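Section 2: Folding a Quilted Jacket for the Duline Storage Bag

The bag holds one adult puffer jacket or two children's vests. Empty all pockets before you begin.

1. Lay the jacket on a bed or other soft, flat surface.
2. Spread both sleeves out to the sides and smooth the body with your palm.
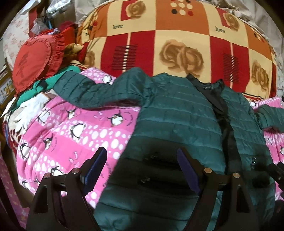
Fig. 2. Jacket spread on the bed, sleeves out.

3. Close the main zipper and any pocket zippers.
4. Fold each sleeve across the body, then fold the sides in to the center.
5. Roll from the hem toward the collar, pressing out air as you go.
6. Slide the roll into the bag and close the flap.

Note: Down jackets should not stay in the bag past October.

CAUTION: Do not iron the jacket or the bag.

Comments (2)

kaewsai61: Works for my long coat too if you fold the hem up first.

pleravo222: Step 5 is easier kneeling on it.

We use cookies to improve this site. Accept / Settings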